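**Saturday, bin picking, notebook 2**

In at 9:40. Cai already had the cell powered up and was rerunning the Hunari planner from the December branch, which I thought we had agreed to drop. Apparently we agreed to drop it "for the demo." Fine. Writing down what we did so we don't have this argument a third time.

Plan for the day was 200 picks with the old grasp scorer, then 200 with the new one, same objects, same speed limit, operator resets the bin when it's empty. We got through the first set and 58 of the second before we stopped. So the comparison everyone wants for the Warnside write-up does not exist yet. Please don't put the 58 in a bar chart next to the 200. I know how it looks. It looks good because the first part of any session is easy: the objects have just been spread out by a person who, whether they mean to or not, spreads them out in a pickable way.

On that subject, Jingyi Yin's suggestion is to dump everything from a bucket and not touch it afterward. I'm for it. Cai says it adds too much time per reset. It adds time because the results get worse, and I'd like to see them get worse.
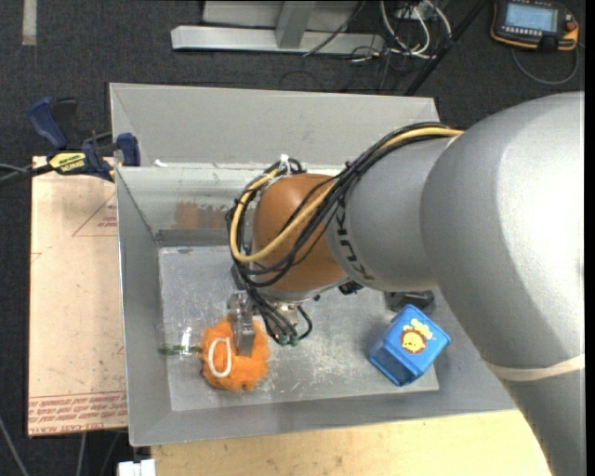 Soft objects are where I trust the new scorer least. It was trained on rigid shapes plus whatever we scraped together last term, and it returns a high confidence for nearly anything with enough surface area. A plush toy has nothing but surface area. With the gripper over the orange one it will happily propose a grasp anywhere in the shag, and the depth data on those fibers is mush, so I don't believe the height it reports either. Same worry about the clear plastic piece lying next to it, where all that bright reflection off the surface turns into holes in the point cloud. The blue box with the lion-like face is the control as far as I'm concerned. If a scorer can't rank a box above those other two, I don't need a statistics package to tell me there's a problem.

Checked the ranking offline after lunch. The new scorer put the plush first in more scenes than the box. The defense offered was that the plush is "more forgiving." Maybe it is. A gripper closing on fluff and coming up with fluff gets logged as a success by our force threshold, and we have not checked that against video. Until somebody does, I'm treating every soft-object success in the log as a maybe.

Other things:

- Force threshold is still the value from the class handout. No record of where the handout got it.
- Run 314 in the log has a success flag and a timestamp earlier than run 313. Clock on the logging laptop, or two scripts writing to one file. I suspect two scripts.
- Wrote "scuffed floor" as a possible cause of false segments. The segmenter likes edges and the bottom of that bin is full of scratches. Try an empty-bin pass and count how many objects it claims to find. The right number is zero.
- Deka end-stop sensor gave one spurious trip at 11:15, none after. Reseated the connector. Not calling it fixed.
- Speed stays at the current limit. I was asked twice to raise it to finish the set. No.

Jingyi asked whether the planner or the scorer is to blame for the long pauses before each descent. I had been blaming the planner because I dislike it. She timed a handful by hand and most of the wait was in the scorer, so I owe Cai half an apology. The other half is still pending, as the planner picks an approach angle that swings the wrist much closer to the bin wall than it needs to. It hasn't hit anything today. It also hasn't been asked to reach into a corner today.

What goes into the progress report, in my opinion: the first set as it stands, with the resets done by hand and stated as such. Nothing on the new scorer. The instructor will ask why, and the answer is that we ran out of afternoon.

Next session:

1. Empty-bin pass before anything else.
2. Bucket dump, no tidying. Cai to find a bucket.
3. Second set from zero, do not continue from pick 58.
4. One log file, one script. Jingyi has this.
5. Go through video for the soft objects and mark each pick by eye, two people separately, then compare.

Left 5:20. Arm parked, power off, key back in the drawer.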